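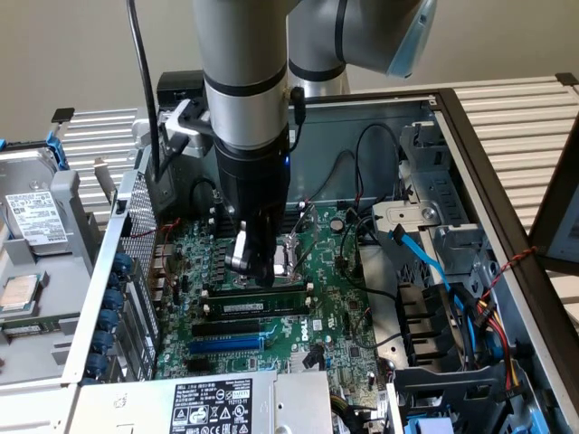 The arm over the CPU socket of an open Dell desktop, with one memory module fitted and an Intel CPU lying outside the case.

Namum 2 came out on Fri 18 March, and I've been poking at it ever since. If you've missed it, Namum is the planning software from the small team at Sorwood, and it works out how an arm should get in and out of cramped places - PC cases being their favourite torture test.

The big change is how it treats cables. The old version saw every loop of wire as a solid wall and simply gave up if one was in the way. Now each cable gets a sort of soft zone, and the planner can pass close by if it slows down first. Villads Hallgrímsson, who wrote most of it, told me they ran 3,297 planned moves before release and threw out the first 490 over a timing bug (I do like a man who owns up to that!).

Planning time is down too, to about 1,000 milliseconds a move on my ageing workstation. I'm less keen on the new settings file, which is enormous, and the gripper offsets have moved to a different section, so check yours before you upgrade. Support for two arms is pencilled in for December.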